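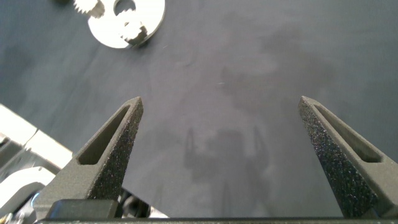

About Zisonley

Zisonley is a small software company that writes the part of a robot most people never get to see. We don't build arms or grippers. We build the code that looks at what a camera on the wrist is looking at, makes up its mind about what is there, and plans a sensible way for the fingers to reach it. We started out in a rented room above a bike shop in Medrano with 6 people and one very patient landlord, and although we've moved down the street since then — and gotten a good deal more desk space — we still like to think of ourselves as that same crew.

What we make

Our main product is Joneck, a planning and perception toolkit that our customers install alongside the controller they already have. Joneck takes in the wrist view, finds the parts, and offers a ranked list of grasps, each one checked for collisions before the arm is allowed to move. Small parts are our favorite problem. A gear with fine teeth looks quite different depending on where the light falls, and a white part on a white part can be hard even for a person to pick out, so we spend a lot of our days on edges, shadows and the many ways a gripper can get in its own line of sight.

Nasidlow is the younger of the two, and it grew out of our own frustration. It's a replay tool: you load a logged run, scrub back to the moment the planner changed its mind, and see which measurement talked it into doing so. We used it in-house for a long while before a customer looked over somebody's shoulder and asked to buy it, and we were glad they did.

How we work

Every release of Joneck goes through 123 recorded test runs and then through 90 live picks on our own bench, and if you ask us for the results, including the bad ones, we'll send them to you. Support questions are answered by the same folks who write the code, which does slow us down a little in a busy week, but we wouldn't want to give it up.

Come and see us

We hold an open house in Medrano every June, with coffee and far too many pastries, and you're very welcome to bring along a part that has been giving you trouble.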